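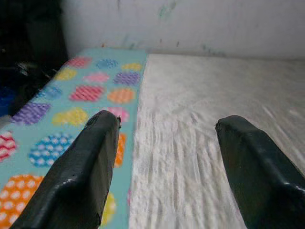
Figure 4. Teal printed surface with dotted circles, beside a white material.

4.2 The cloth, the pillow and the bare mattress

I went into this part of the study thinking it would be the dull part. Sections 3 and 4.1 deal with fitted sheets, and fitted sheets are where all the swearing happens (see the diary extracts in Appendix B, which our editor let me keep almost whole). Flat cloths and loose pillows looked like the easy leftovers. I had set aside half a page for them. As you can tell from the length of what follows, I was wrong about that!

Some numbers first. The Hestlow bed diaries hold 1,084 entries from 300 homes, and 740 of those entries mention at least one thing on the bed that isn't a sheet, a blanket or a comforter. People write about towels, throws, play mats, crib covers that no longer have a crib to go on, and an awful lot of pillows. I had asked about "making the bed" and I got back long notes on clearing it, laying something across it, smoothing that something and then moving it again before supper.

The bit that interests me most is how people decide when a loose cloth is straight. A fitted sheet tells you, more or less, when it's on. A loose cloth doesn't tell you anything, so you borrow an edge from somewhere. The diaries are full of this. Some writers line up with the wall, some with the side of the mattress, and a good number pick a line in the print and follow it down the bed with a flat hand. One entry from the Zelby Street homes says, in full, "went by the dots, dots were crooked, did it over by the wall." I have read that line out at three meetings now and I still like it.

A print with rows in it ought to help, and mostly it does. If the shapes sit in regular rows you can see a twist in the cloth from across the room, long before you would see it in the hem. But a row is only as good as what it's compared with. Put a cloth like that on a quilted cover, where the stitching runs on the diagonal, and now there are two sets of lines that don't agree with each other. People in the kitchen-table interviews kept describing a sort of itch at this point – the cloth is fine, the bed is fine, and the two together look off. Several of them solved it by turning the cloth the other way around. I tried this at home on my own bed and it didn't help me at all, but I mention it for completeness.

Then there is the slipping. I don't have a proper friction measure for this section (the pull tests in Section 5 cover sheets only, and I'm sorry about that, I ran out of both time and cloth). What I have is what people wrote. They say the cloth creeps toward whichever side of the bed they work from. They lean in to smooth the far end, their hip or their knee presses on the near end, and the whole thing comes along with them. The usual fix is to start at the wall and back away. A few homes tuck the near end under the mattress, and at least as many say tucking makes it worse, as it drags the print out of line one corner at a time.

Pillows come into this more than I had planned for. On the task sheet we called the pillow "an item to be placed," and that wording came straight from the older Skerura checklist, where you put the pillow at the head of the bed and tick the box. In the diaries the pillow hardly ever stays put. It gets shoved to one side so the cloth can go down, then dragged back, then picked up a second time when the writer notices a fold underneath it. By the time the bed is done, the pillow has been handled more than anything else on it, and

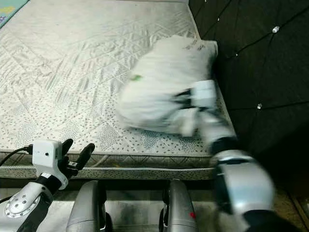
it's often the thing that spoils the smoothing, too. You lift it by one end, the other end sweeps over what you've just flattened, and off you go again. I now think the sheet should have had two lines for the pillow, one for getting it out of the way and one for putting it back. We changed this for the June round, and the notes got a lot longer and a lot more useful.

I also want to say a word for the bare mattress. The Skerura checklist treats it as the "before" state, something to cover up as fast as possible, and my own first draft did the same. But plenty of people like to stop there. They air it, they brush it down, they look at the piping along the border to see if the cover has shifted. Anyone who has owned a quilted cover will know the way one corner starts to wander. If you fix that corner first, the cloth on top has a fair chance. If you skip it you're lining things up with an edge that isn't straight to begin with, and no print in the world is going to save you. In the Antoniadis apartments, where the beds stand close to the wall on one side, this step got skipped far more often, and I can't say I blame them.

So my coding for this section has four marks: which edge the writer borrowed, which end they started from, where the pillow went in the meantime, and whether they touched the mattress cover first. I left out a mark for neatness. I did try one, and my scores on a Monday didn't match my scores later in the same week.

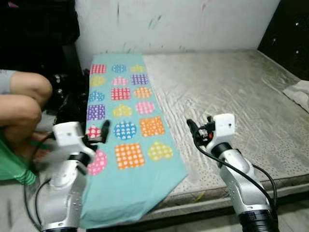
One reader of the draft wrote back that I was making too much of the wall. In her house the bed stands in the middle of the room, she said, and the cloth still ends up straight, so she must be going by something else, and she suspected it was simply the foot of the bed. She also asked why a bit of overhang at the near end should count as a fault, when she leaves some there on purpose so she has something to grab. I think she's right on the second point. I have taken "overhang" off the list of faults and made it a plain note, and the table in 4.3 uses the new coding. On the wall I'm less sure. The middle-of-the-room beds in our set are few, and most of their writers talk about the window.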